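Week 7 - Pan sauces, and why yours keep splitting

Hi all, and welcome back. A few of you asked for my butter sauce notes after last week's class, so I've typed them up properly (well, more properly than the scribble on the whiteboard). Bring this sheet with you, because we're cooking from it.

A pan sauce starts with the brown bits. Once your chicken or fish comes out to rest, pour off most of the fat and leave the stuck-on stuff alone. That's your flavour! Turn the heat down to medium, soften one chopped shallot, then tip in a good splash of white wine or stock and scrape like mad with a wooden spoon.

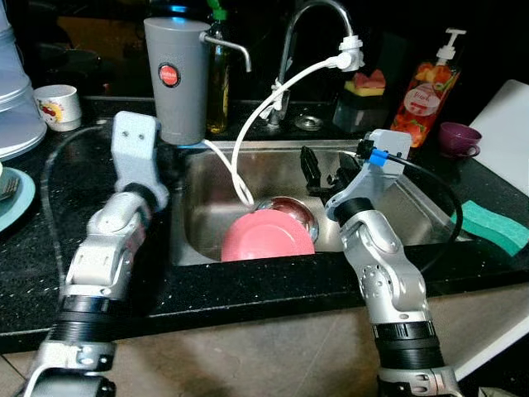

Ecaterina Ursu
Instructor, Everyday Cooking

Let the liquid bubble down until you can drag the spoon across the pan and see the bottom for a moment. Then take it off the heat. I mean right off, onto a cold burner - most split sauces I meet have gone wrong at this point. Add cold butter, 2 tablespoons for a pan that feeds 3, a small cube at a time, swirling until each one melts in before the next goes near it.

If it looks greasy, don't panic and don't throw it out. Add a spoonful of cool water and whisk hard. I've rescued some truly ugly sauces this way, including one I'd made for my own in-laws.

Lemon goes in last, and so does the salt (stock gets saltier as it cooks down, so taste first). Parsley, dill or chives are all lovely.

For next class: make it at home once, with any meat or mushrooms you like, and jot down what colour the bits were before you added the wine. Please bring an apron and a small container for leftovers.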